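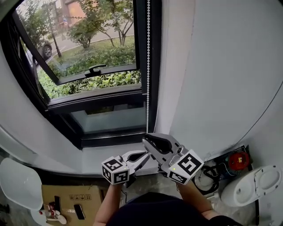
Condensation, trickle vents and the landlord's favourite phrase

mikus_l
Second winter in the flat and the bedroom glass is streaming again every morning. I wipe it, I empty the dehumidifier, I go to work, I come home and there's a black bloom creeping along the sealant. The letting agent has sent round the usual leaflet, which says to put lids on saucepans. I own two saucepans. They have lids.
Has anyone had luck with just leaving the top sash on the tilt all night? Heating bill permitting.

oldputty
Yes. Ten minutes wide open morning and evening beats a crack all night. A crack all night cools the wall round the opening and you get your mould there instead.

DanicaH
Disagree with oldputty, as is traditional. Ours has been on the tilt since August and the bedroom is bone dry. The bedroom is also the temperature of a church, but you asked about damp.

oldputty
You live on top of a hill, Danica. You could dry fish in there.

DanicaH
Jealousy.

Sumaiya B
What's the humidity reading? Without a number this is all folklore. I bought a Tranora hygrometer and found out mine was sitting at 81 per cent overnight with the door shut. Opened the bedroom door and it dropped without touching the window at all. Two people breathing in a small room is a lot of water, romantic as that sounds.

mikus_l
Quote: "Without a number this is all folklore"
I have a number, it's 3, for how many times the agent has said "lifestyle moisture" to me on the phone.

stepanka_s
They all say that. Ours said it about a leaking gutter. Get it in writing and ask for the extractor in the bathroom to be tested. Mine made a noise like a hairdryer and moved no air whatsoever. Would not hold up a sheet of loo roll.

Sumaiya B
Seconding the loo roll test.

mikus_l
Just tried it. The sheet fell off and landed in the bath.

stepanka_s
There's your lifestyle.

oldputty
Fair enough, fan first. I still say don't leave it on the tilt all night. And pull the wardrobe off the outside wall if it's up against it.

DanicaH
And I still say do. Nobody has ever died of a bit of fresh air.

oldputty
I've had a quote from Nistor for a whole-flat ventilation unit, £1,734 fitted. For that I'd expect it to breathe for me as well.

mikus_l
Posted 7 Nov 2020
Update for anyone searching. Agent is sending an electrician about the fan, "in due course". Wardrobe moved, and behind it was a patch shaped like Wales. Bleach or the proper fungicidal stuff?

Sumaiya B
Proper stuff, and do it with the window open. How far open, I leave to you and those two.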